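Home Contents Robotics Standards and practice Recent changes Search

Shared-table practice for two-arm manipulation

Shared-table practice is a set of working rules for benches at which two robot grippers operate over the same work area. It covers the layout of the bench, the handling of hand tools, the care of finger pads and cables, and the conduct of people nearby. The best-known written form is the Judeo code, drafted by Tarun Grewal and later revised by Chih-ming Chung. It is a voluntary code. It does not replace a risk assessment or any legal duty on the owner of the machine.

Background

Early two-arm benches were run under rules written for single arms, which dealt mainly with the distance between the machine and people. They said little about contact between one arm and the other, or about tools that both arms could reach. Grewal's first draft was a two-page sheet for use at the Cismont workshop. It treated the space above the table as a resource to be claimed and released, in the way that a length of railway track is claimed by a train. Chung's revision kept this idea and added sections on tool storage, wear and record keeping. The Lurneo edition, issued in June, is the one most often cited.

Zones and right of way

The code divides the table into a left zone, a right zone and a common zone. A gripper may enter the common zone only after the other has stopped or has declared its path. Where both must be in the zone together, as when one holds a case steady and the other lifts a tool from it, speed is limited to 100 mm per second and a gap of 10 mm is kept between moving parts, except at a planned handover. The gap is measured from the widest part of the gripper, including any bracket or fixing, and not from the fingertips.

Right of way belongs to the gripper that is holding an object. If both are holding, it belongs to the one nearer the table surface. An operator may overrule this order, but the change must be noted before the next run.

Tool storage

Hand tools are kept in a case with shaped compartments, placed flat and fully open. A shaped compartment gives each tool a known resting position and leaves little room for it to roll. Both halves of the case must lie within reach if both hold tools. The code advises against placing cases on soft mats, where the base may tilt under load.

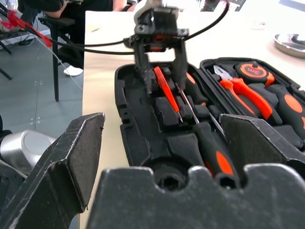 Screwdrivers are to be gripped by the handle and lifted along the line of the shaft until the tip is clear of the case. Sideways removal is classed as a fault even when the tool comes free. Pliers are picked up closed. Tape measures are gripped across the body, never by the hook or blade. A tool that has been put back at the wrong angle is corrected by hand, with both arms stopped, before the run is counted.

Finger pads and surfaces

Scratches and dust on the outer faces of a gripper are treated as ordinary wear. The inner pads are held to a stricter rule. They are wiped at the start of each session and checked after every 200 grasps for lifting edges, smooth patches and trapped grit. Pads are changed in pairs. Mixing a new pad with a worn one can shift the point at which a thin shaft settles between the fingers, and the error is difficult to trace afterwards.

Cables

Cables serving the arms must have enough slack for the full planned movement, and no loop may drop into the common zone. Cables that run to the floor are bundled and marked with coloured tape at the point where they leave the bench. The Lurneo edition does not fix the colour, but it requires that one colour be used throughout a room.

People near the bench

Seated observers are allowed if the chair is outside the reach of both arms and the stop control has a named holder. Papers and small parts not needed for the task should be kept to the far end of the table or removed. Loose trays are allowed on the bench provided that they appear on the layout sheet.

Records

Each session has a layout sheet, a fault list and a pad log. Faults are graded as minor, major or stop. Any contact between the two grippers outside a planned handover is at least a major fault, whatever the damage.

Criticism

The speed limit has been called too cautious for light grippers, and the Ramadan bench trials used a higher figure with the other rules unchanged. Chung's reply was that the limit protects the tools and the case as well as the arms. A further complaint concerns the right-of-way rule, which gives no clear answer when both grippers hold the same object. The present text leaves that case to the operator.

See also: Handover (robotics); Bench layout sheet; Gripper pad wear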